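Thread: the arm project, part whatever. For anyone new, I'm building a small robot arm at home to wipe down a table. Yes, I own a cloth. Please hold your replies.

Started on June 26, 2021 with a kit frame, a bag of servos and the belief that this would be a short job. The project is called Trusthorpe, after the first place my finger landed on a map.

Current parts bill is $485. The shoulder servo alone was $77, and it whines like a dog outside a bakery.

Good news first. The elbow no longer droops when it's powered up. Aasen, the firmware I'm using, had the gear ratio backwards in my config. (I had the gear ratio backwards in my config.)

Bad news: pressure. Too light and it pets the table. Too hard and the base walks off toward the edge, which is how I lost the first gripper.

So I went back to watching how a person does it. Spray, flat palm, long curves, go back for the streaks. My code does neat parallel rows like it's mowing a soccer field.

I've been logging wipes as I go. 3,426 lines of position data so far, 222 of them usable. The rest is me forgetting to press record, or forgetting to press stop and making lunch.

Someone at the Fultstead workshop said to put a spring behind the cloth pad and let it give a little. Cheap, dumb, and better than the two evenings I spent on force control. I'm not bitter — I'm ordering springs.

The Ludley folks want to see it at their open bench in June. I said sure, in the voice of a man whose arm currently can't find its own home position.

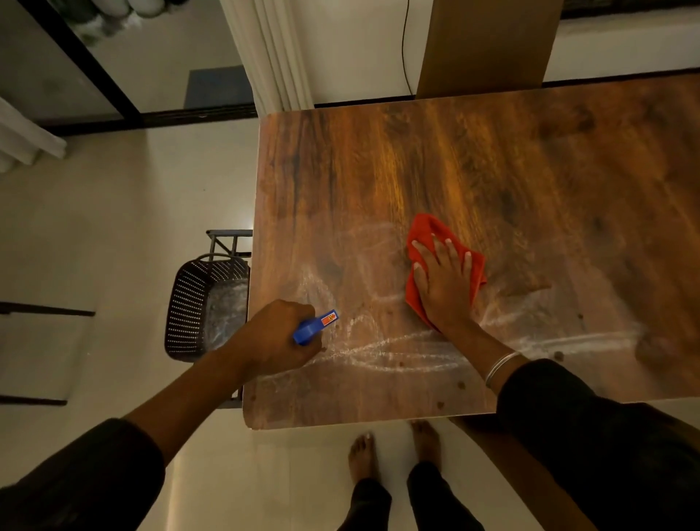
Next up is the pad mount. I want it to swap out without tools, so I'm printing a clip that slides on from the side. First one snapped. Second one fits so well I can't get it off.

Also need to move the power supply, as it's sitting in a shoebox and my spouse has opinions about the shoebox. More when the springs show up.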